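Mar 14, 2020

Jerkuro again. Samer Sfeir sent me the link a third time last night, so I gave up and read the whole thing over breakfast. The white paper is 60 pages, and I would say nine of them are about the coin. The rest is a history of money that starts with seashells. They all start with seashells.

What I could get out of it: Jerkuro is a token that runs on somebody else's chain, it pays you to hold it, and the pay comes in more Jerkuro. I wrote to Samer asking where the value comes from. He wrote back "adoption." I asked who is adopting it. He said people like us, if we get in before August.

I did not buy any. I want that in writing, because last time I told everyone I had stayed out of Omdale and it was only mostly true.

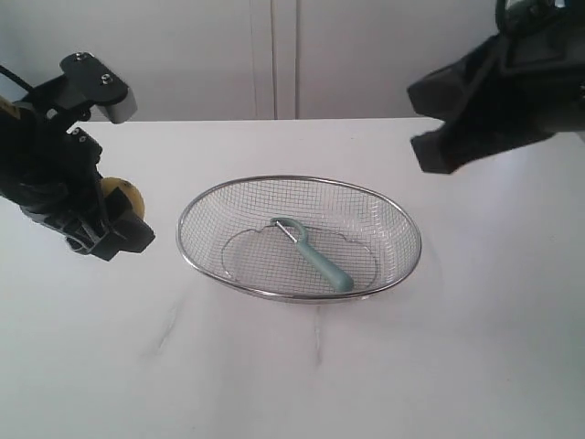
Peeler in the wire basket.

Prices were ugly all week. I looked at the old wallet on Thursday's numbers and again this morning and wished I hadn't done either. What I paid 1,385 dollars for would fetch 222 today, before fees, if anyone on that exchange still wants it. Samer says this is a sale. Fergus Baxter says it's the end of the whole business. Fergus said the same thing the last time it fell, and then bought near the top, so I don't know why I write down what he thinks.

The part that bothers me is the selling point they all repeat, that a coin like this was supposed to go up when everything else went down. Well, everything else went down. I asked in the Omdale chat group why ours went with it and got a cartoon rocket and a link to a video. I watched nearly all of the video. The man in it draws a line on a chart, and when the price doesn't follow the line he draws another one.
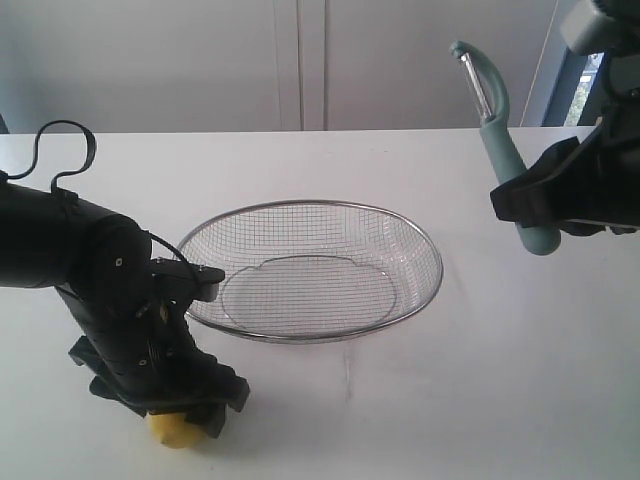 Photo: Jocelyn Lacson

Jocelyn called after lunch. She had read the Jerkuro code, or the part they put up in public, which took her less time than her coffee. According to her there is one key that can print new coins, and the paper never says who has it. "No one is in charge" is on page two in large type. Somebody is plainly in charge. I asked if it could be an honest mistake and she said sure, it could be, and would I lend money on that?

She also thinks a good chunk of it was copied from Mahasneh, the exchange token, down to a spelling error in one of the comments. I have no way to check this. I can't read code and I'm not going to pretend to in my own diary. But she has been right before, and Samer's proof on the other side is that the founders answer messages very fast.

Tried to move what is left off the exchange and onto the little hardware wallet. Entered the PIN wrong twice. Found the recovery words in the tax folder — twenty-four of them, my handwriting, and word eleven could be "cabin" or "cable." The withdrawal has said "pending" for four hours now. Their help page says to wait. It doesn't say how long.

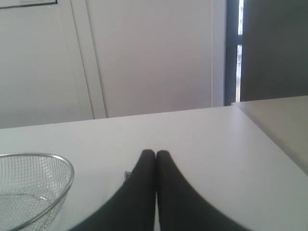 Later

Still pending. Wrote to support and got an answer signed by Peler, which I think is the name of the program and may be why it thanked me for my patience before I had shown any.

Yara Sayegh asked at dinner if I would put her savings into any of this. I said no so quickly that she laughed. Then she asked why mine are in it, and I talked for a while about networks and supply — I could hear Samer in every sentence.

Told Samer I'd pass on Jerkuro. He said no hard feelings, and that he'd hold my spot on the early list until morning.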